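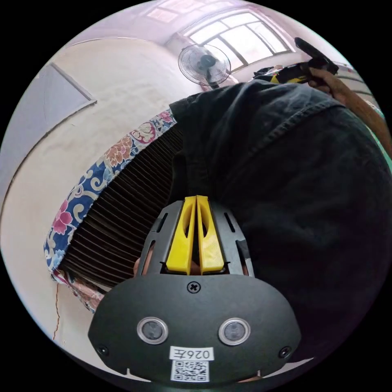
Keep the Late Bus

Clestosside wants to drop the last bus to Innes from 25 November. The council says too few people ride it, and the numbers it gives are fair. On most nights the 11:10 carries 3 or 4 passengers.

I still think it should stay. Those riders work late shifts, and most of them can't pay for a cab five nights a week. A seat count at the stop says little about what the ride is worth to the person in it.

The council also leaves out the early evening. People take the 7:00 into town when they know there is a way home. Cut the last bus and some of them will drive, or stay in.
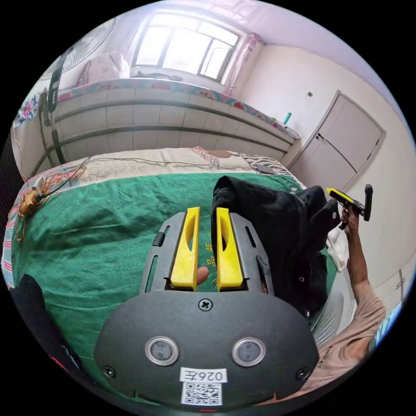 What It Would Cost

Keeping the route runs to $900 a week. Clestosside spends more than that on free parking downtown - and few people call that a waste. Run a smaller bus if need be, but run it.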